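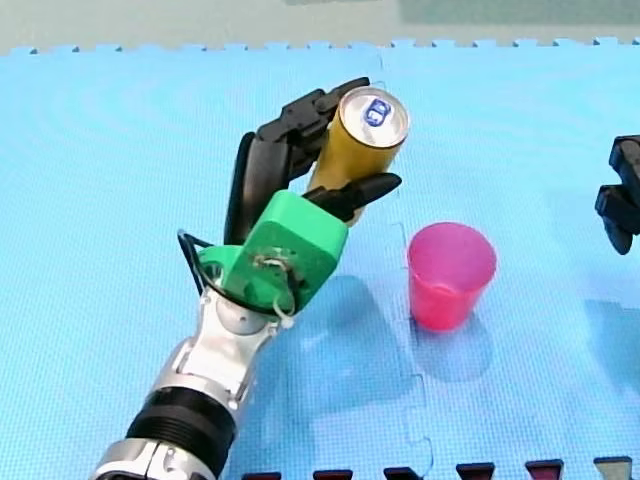 From: Sandra Sowerby
To: Holroyd Hall users list
Date: 25 Jun 2018
Subject: Re: Drinks on the foam mats

Hi all,

Replying to Sang-wook's message, which I've left in below for those who joined the list after he sent it.

> Sang-wook Wi wrote:
>
> Can we settle what people may drink in the mat room? The rules sheet by the door says "no drinks," the booking form says "drinks with lids," and the toddler group has been told cups are fine. I don't mind which it is, but I would like one answer before I reprint the sheet.
>
> Also, is anyone in charge of washing the mats? I took up two of the light blue tiles by the radiator and the floor underneath was sticky. I cleaned that spot and put them back, but I didn't check any others.
>
> Last thing – the pink plastic cups. Are they ours or do they belong to the Narport playgroup? There are some in the kitchen and more in the mat closet.
>
> Sang-wook

On the rule: I would go with plain water only on the mats, in any cup, and everything else at the kitchen end. Water wipes up. Soda gets into the joints between the tiles and you can't reach it without pulling them apart. A can is also worse than a cup in one respect. It's tall and narrow, and foam gives a little when someone steps next to it, so a full one goes over easily. The plastic cups tip too, but they hold less and they don't dent or leave a sharp tab lying around for a crawling child to find.

If people want canned drinks at a party, they can open them in the kitchen and pour them there. The recycling bin is next to the sink, so the empties never need to come through.

On washing: it isn't on anyone's list at the moment. The Skikurside room does theirs once a month with warm water and a little dish soap, then stands the tiles on edge until they are dry. I tried the same on 13 of ours and it took most of an hour, mainly the drying. We have 71 tiles on the floor, so it would be a morning's work for a few people. Please don't use the spray cleaner under the sink. It left a dull patch on the tile I tested.

On the cups: they are ours. I bought a pack of 100 for the Nimthorpe picnic and we kept what came back. They can be washed and reused, but please stack them in the kitchen cabinet and not in the closet, where they get dusty.

Sang-wook, could you hold off on the reprint until other people have had a chance to object? If I hear nothing I'll send you the wording. I can also do a mat wash in September, before the groups start up again, if at least two others will come and help lift.

Sandra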